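From: Adanech Fikre
To: plimusura-users
Date: 2022-05-22
Subject: Re: [plimusura-users] Grasp scores on concave meshes, and which views you render

Dear Uzma, dear all,

Thank you for the long message and for the patience. I wanted to run the comparison again before I answer, and our machine was occupied by Shazia's training jobs for most of the week. I answer inside your text and then I add what we have.

Uzma Mohmand wrote:
> We are trying to reproduce the ranking from your workshop report with
> the Husar sampler. For the boxes and bottles we get nearly the same
> order as you. For the irregular meshes, the order is very different.
> Our best grasp on the hand mesh is one that you put close to the
> bottom of the list.
>
> My first question: do you close the fingers on the full mesh, or on
> the convex pieces?

On the convex pieces, and this is the main point of my answer. The report says "collision geometry" and leaves it there, which was careless of me. The scorer casts its rays on the visual mesh, but the physics closes the fingers on the decomposition. When the object is a box the two are the same thing. When the object has curled fingers, they are not, and the score can speak about a contact that the simulator will never make.

> Second question: how many candidates do you keep for each object
> before the physics step? We kept 660 and it took all night.

We sample 2000 and keep 30 after the ray test. I think 660 is too many if you only want the ranking. The ones after the first 30 were almost never successful in our runs, so you are paying for a long tail of failures. If you want to train on the failures, then of course it is another matter and you should keep them.

> Third: Fouzia says that you look at every grasp by eye before it goes
> in the table. Is this true? It seems a lot of work.

It is true only for the concave objects. I will explain it below.

> Last, is the gripper width in the file the distance between the pads
> or between the finger bodies?

Between the pads. The old Komov exporter wrote the distance between the bodies, so if your files come from there, please convert them first. A grasp that looks reasonable with the wrong width will start with the pads already inside the object, and the simulator then pushes the object away very fast. If you see objects flying out of the view in the first steps, look at the width before you look at anything else.

Now the longer part.

The hand mesh is the object in our set where the methods disagree most. It is low-polygon, it has curled fingers, and there are narrow spaces between some of them. The antipodal test likes these spaces very much. It finds two facets with opposite normals and gives a high score, and it does not care that one of them is on the inner side of a finger where a real pad cannot enter. So the first thing I do for such an object is to put one virtual camera close to the fingertips and look at where the pads are in relation to the surface, with the physics stopped.

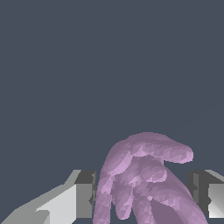 What to check in the close view

I look for the space between each pad and the mesh. In the close view one can see that the object is a little nearer to the left pad, and that the rounded lobe on top stands higher than both pads. For the scorer this offset has no meaning, because it moves both pads along the closing axis until each one has a contact. In a simulation where the object is free, an offset means that one pad can arrive first and push. On a box the push is harmless most of the time. On a shape like this one the push can turn the object, and after the turn the contacts are on different facets from the ones that received the score.

We tried two corrections for this.

The first is to center the gripper on the object along the closing axis, using the two contact points and not the center of mass. It costs nothing and it is now on by default in the Vino branch. The order on the convex objects stays the same. On the hand mesh, the grasp that you mention (your best, our nearly last) goes down in your list too, if you apply it. Shazia tested this with the file you sent.

The second is to disturb the object pose a little, repeat the closing 15 times and take the worst result as the score. This works better but it is slow, and I am not sure that the worst result is the correct choice. Uzma Afridi prefers the mean. We have discussed it many times and did not agree, so the branch has a switch for it.

For both corrections the close view is necessary but it is not enough. It shows only the fingers, and from it you cannot judge the arm. A pose can have very good pads and a wrist that is impossible to reach, or a link that comes too near to another link. For this reason I render also a far view, with the whole lower arm, and with the gripper still at the pre-grasp distance. I check that there is free space under the fingertips and that the straight motion down would not begin with a collision. We do not render a table or a floor in these views. Please remember this when you compare with your own pictures, because a grasp from low on the side can look free in ours and hit the support in yours.
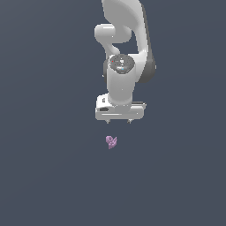 Far view: arm with the gripper directed down, object below the fingertips.

In this view the object is small and it is difficult to say which part of the hand is where. So I would not try to choose a grasp from it. Use it for the arm and use the close one for the contacts.

About your third question, then. For the convex objects I trust the numbers. For the concave ones I open both views for each of the 30 candidates and I remove those where a pad is inside a finger or a link is in a bad place. It is slow work, and I would like very much to replace it by a test on the penetration depth. My first attempt at such a test removed also good grasps, probably because the convex pieces are thicker than the mesh between the fingers. There the decomposition fills the space almost completely. If somebody on the list has experience with a finer decomposition for small gaps, I would be glad to hear which settings you use and how much the closing step slows down.

One thing I could not reproduce from your message. You write that the ranking changes when you run the same file twice. With us it is stable if the seed is fixed both in the sampler and in the pose disturbance. They are two separate seeds, and the second one is not written in the log. Could you check this and send me both values?

I will put the corrected table for the concave objects on the project page in July, together with a proper sentence about the collision geometry. Until then please do not cite the column for the hand mesh from the report — the other columns are fine.

With kind regards,
Adanech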